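Berketti Serving Tray, Red

Print this page | E-mail to a friend

Filed under: Kitchen & Table > Trays & Carrying

Back in stock at Brerthorpe from November. Rectangular, rounded corners, bright red. 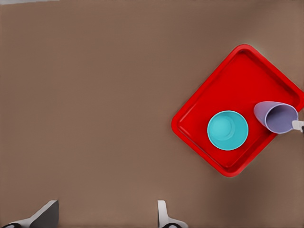 What you get

One tray. Sold singly or in a set of 4, same colour thoughout. Order code 903. Other colours to follow, no date yet so please don't ring the shop about the green.

Size and use

Takes 2 dinner plates side by side, or a teapot and mugs with room for the milk. Fine for bed, garden, sofa. Not for the oven. Not for the microwave either, we do get asked.

Cleaning

Warm soapy water, soft cloth. Top rack of the dishwasher if you must, but the shine goes sooner. No scourers. Tea stains: bicarb paste, leave it a bit, rinse. Dry before stacking or they stick together.

Which tray?

Want handles? Look at the Estisent butler's tray instead, deeper and a fair bit heavier. Want something for a café or canteen? The Subramaniam stacking range, sold in boxes of 12, is the one to go for. Plainer, takes more knocks. The Berketti is for home use and the guarantee only covers that.

Delivery

Orders in before 2 pm go out same day. Single trays go by ordinary post, sets by courier and need someone in. Collection from the Brerthorpe shop is free, bring your order number.

Returns

Nearly 12 weeks to change your mind if its unused and still has the label on. Sale trays exchange only. Chipped on arrival? E-mail us a photo before sending anything back.

Print this page | E-mail to a friend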